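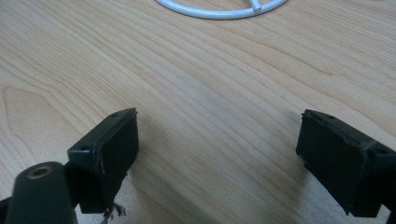
Friday at the gripper open day

Posted 2 August 2024

My brother-in-law doesn't trust any machine with an opinion, so naturally I took him to the Stomik open day. Stomik makes robots learn things by having people do those things first, with a gripper held in the hand, over and over, until the computer gets the idea or the person quits. I drove 58 miles for this. He came for the sandwiches.

Our guide was Gitau Biwott, who has the calm of a man who has explained the same hinge since breakfast. You squeeze, the fingers close. You let go, they open. I asked if there was a knack to it and he said no, and then talked for ten minutes about the knack.

Mostly it's patience. You come in low over the table with the fingers apart, you don't jab, and you don't change your mind halfway, which rules out most of my family. Every pass gets recorded, including the ones where you forget what you were doing. They had 1362 passes in the bank before we got there. I'd like to think mine are the ones they'll talk about.
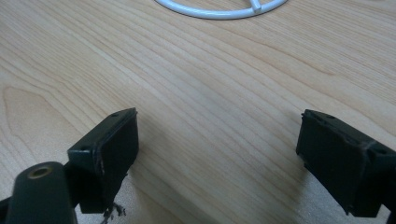
Fingers open, white ring still a long way off.

I had pictured something shinier, I admit. The tools have scuffs on the pads and a bit of fluff hanging underneath, like anything that gets used all day. I found this cheering. My own potato peeler looks worse and has never taught anybody anything.

Cloth is the hard part, according to Gitau. A hard thing stays the shape it was when you reached for it. Cloth folds, slides, bunches up and generally behaves like a toddler being put into a coat. I had a go and came away with a new respect for whoever folds the sweaters at the mall. My brother-in-law had a go too, did it better than I did, and mentioned it twice on the way to the coffee.

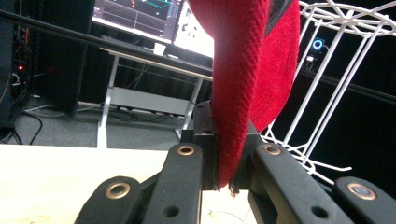
The talk, and the coffee

The coffee was from an urn and tasted like the urn. The talk was given by Abbas Mousavi from Van Rooij, and it ran 90 minutes, of which I followed the first 20 and the last slide. He was good on the middle bit too, I'm told. What stuck with me was his point that people are terrible at explaining what their hands do. Ask someone how they pick up a sock and they'll look at you as if you're the problem. So you skip the explaining and have them do it.

There was a question from the back about jobs, as there always is, and he gave it a straighter answer than I expected: he didn't know, and he was wary of people who did. Then somebody wanted to know if it could do fitted sheets. Long pause. "October," he said, and got the biggest laugh of the day.

We went back to the tables before closing and I had one more turn, slower this time. I was told my approach was very steady, a compliment I have not had since driver's ed.
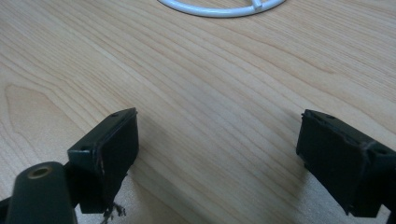
Steady is fine, my brother-in-law said, but he could have had the whole table cleared and been home by now, and what did they need a computer for? Gitau offered him a job application. He took it, folded it neatly (of course) and put it in his shirt pocket.

They're doing another one in October over at Tomberg, with more chairs, I hope. I've signed us both up. He doesn't know yet.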